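Skondell Favska small cabinet, white top — quick review after one winter

Posting this fast, lunch is short.
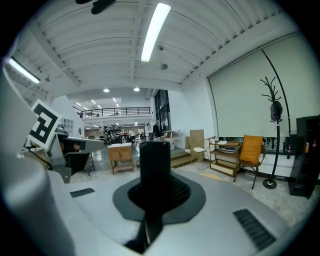 Got the Favska for the workshop in July. Needed something low to put between the benches for sandpaper, tape, the odd jar of screws. Didn't want another metal drawer unit, they rattle and I hate them. Paid 269 with delivery. Their bigger one, the Kolton, was 714 and I couldn't see what the extra money buys besides width.

Assembly. One evening. The instructions are drawings only, fine until step 8, where the side panel goes on and the drawing shows it from underneath for no reason. I had it backwards. Took it off, turned it, went on again. Screws all there plus two spare. Allen key in the bag is junk, use your own.

Front panel is light wood and it's the nice part. Grain runs straight, edges sanded, no splinters. Mine came with a small dent near a corner and Skondell offered a new panel or a bit of money back. Took the money.

White top. Hmm. Looks great, shows everything. Pencil comes off with a damp cloth, coffee too if you get to it the same day. Marker doesn't. I have a blue line on mine now and it's staying. If yours is going in a living room you won't care. In a shop, put a mat on it.

Size is good. Small enough to stand out on the open floor and still get a cart past, low enough to lean over. We have a white cubby unit along the wall for the stuff that never moves and the cabinet gets whatever is in use that week. They match ok, slightly different whites if you look hard. I stopped looking.

Things I'd change:

No stops on the feet. It slides on a smooth floor if you bump it with a hip. Stuck felt on, slid more. Rubber pads from the hardware store fixed it.

Inside is one shelf, fixed. Why. Three more holes would of cost them nothing. Reijo Hyvönen at the next bench drilled his own in his and it worked, but he measures better than me.

The back is thin. Don't push it against anything with a corner.

Smell — there was some for the first week, glue I think. Gone after I left the door open.

Weight limit on the sheet says fine for normal use, whatever that is. I've had a full toolbox on top for months and the top is still flat, checked with a straightedge this morning.

I also looked at the Warrier one before buying. Cheaper, uglier handle, and the top had a raised lip wich would drive me nuts, you can't sweep dust off it.

Would I buy again, yes, probably at a sale. Not at the Kolton price. Four stars, lost one for the shelf.

Edit, February 2024: door hinge needed tightening, half a turn. Still four stars.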